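Tultport Automatización
Hilo: presentación del servicio de evaluación bimanual para comedores y cocinas colectivas

1/ Desde Tultport comunicamos la apertura del servicio de evaluación Duranton, destinado a entidades que estudian incorporar brazos robóticos a las tareas de recogida de mesa. En los mensajes siguientes se detallan alcance, condiciones y límites del servicio.

2/ El servicio se presta sobre una estación de sobremesa con dos brazos enfrentados. La estación se entrega montada y calibrada por nuestro personal técnico. No requiere obra ni anclaje al suelo – basta una mesa estable y una toma de corriente próxima.

3/ Cada evaluación comprende 200 ensayos, repartidos en cuatro bloques de 50. Los bloques se acuerdan previamente con la entidad solicitante y se ejecutan con su propia vajilla siempre que sea posible. De no serlo, Tultport aporta un juego de platos y bandejas equivalente.

4/ Bloque A: retirada de platos apilados o superpuestos. Se valora el agarre por el borde, la estabilidad durante el traslado y el contacto con las piezas vecinas. Los platos se presentan con restos, tal como llegan del comedor. No se admite vajilla limpia en este bloque.

5/ Bloque B: separación de restos de alimento. Los restos sólidos se recogen con la pinza y se depositan en una bandeja aparte. Las piezas blandas o de forma irregular se puntúan por separado, dado que la pinza de serie no ofrece el mismo rendimiento con todas ellas.

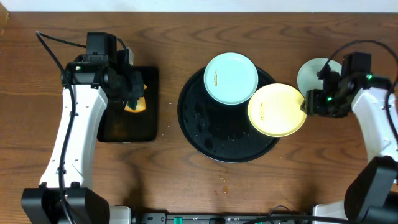 El brazo derecho sujeta por el borde el plato amarillo, que se superpone al azul en la bandeja redonda. La pinza izquierda está sobre la bandeja rectangular, junto a una pieza de alimento de color naranja.

6/ Bloque C: trabajo simultáneo de ambos brazos. Es el bloque que más consultas genera. Se registra el tiempo total, las esperas de un brazo respecto del otro y toda intervención del operador. Una intervención manual anula el ensayo, que no se repite.

7/ Bloque D: a elección de la entidad. Las solicitudes recibidas hasta ahora se refieren sobre todo a vasos y cubiertos. Rogamos que se describan las piezas con sus medidas y peso. Las piezas de vidrio fino quedan excluidas.

8/ Resultados de referencia. En la evaluación interna de marzo, realizada con la configuración de serie, se completaron sin intervención 177 de los 200 ensayos. La mayor parte de los fallos correspondió al bloque B. El informe íntegro, con el desglose por bloques, se remite a quien lo solicite.

9/ Señala Stojan Perić, responsable técnico del servicio: «La cifra global orienta poco. Recomendamos leer primero el desglose y compararlo con la vajilla que cada comedor utiliza a diario».

10/ Limitaciones. La estación no está certificada para el contacto con alimentos destinados al consumo y no limpia superficies: las migas y los líquidos que queden en la mesa o en las bandejas deben retirarse por medios ordinarios. Tampoco sustituye al lavado ni al prelavado.

11/ Modalidades. La modalidad Panicker incluye la evaluación y el informe escrito. La modalidad Cosier añade una jornada de formación para el personal y 20 días de préstamo de la estación – el transporte corre a cargo de Tultport en ambos sentidos.

12/ Solicitudes. Se atenderán por orden de entrada a través del formulario de nuestra página. Debe indicarse el tipo de vajilla, el número de servicios diarios y la superficie de mesa disponible. No se tramitarán solicitudes por mensaje directo.

13/ El próximo miércoles se celebrará una sesión informativa en línea, abierta a entidades públicas y privadas. El enlace de acceso se facilitará a las personas inscritas. Las preguntas sobre tarifas se responderán exclusivamente en esa sesión o por escrito.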